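Okau Tabletop Objects: Small Household Items

Data card, release 4

Summary

Okau Tabletop Objects is a collection of short recordings of small household items being picked up, turned, passed and set down on a table. It is maintained by the Vendow group and is intended for research into how everyday objects are held. The present release contains 1124 recordings covering 172 objects.

Contents

Objects are grouped by shape: rings and loops, lids and caps, rods, blocks, and soft items. Each recording is accompanied by a short written note giving the object group, the action performed and the result. Items with sharp edges, food and anything bearing a personal name were excluded at the selection stage.
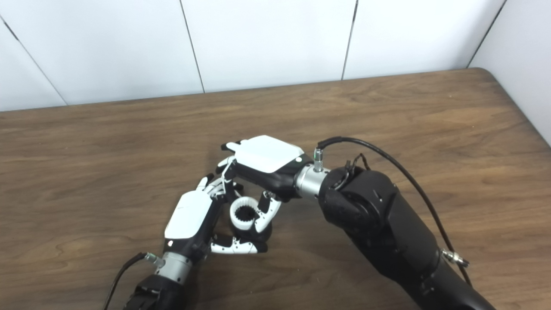
Rings and loops form the largest group, with 437 recordings. The group covers curtain rings, jar seals, napkin rings and similar articles, and it was enlarged in this release at the request of users. Small pale rings, such as the white one held over the brown woodgrain tabletop, carry the tag "light on dark"; dark rings recorded on the same surface are tagged "low contrast". Users comparing results across groups should report the two tags separately — averages taken over both have proved hard to interpret.

Known limitations

Soft items are under-represented. Notes for some 4 per cent of recordings were written by a single reader and have not been checked by a second. The words "pass" and "hand over" were used interchangeably in earlier releases; "pass" is now used throughout.

Maintenance

Corrections are accepted until the end of October and should quote the recording number. Queries about object selection should be addressed to Ese Onuoha, and queries about the written notes to Willy Van Damme. Previous releases remain available on request.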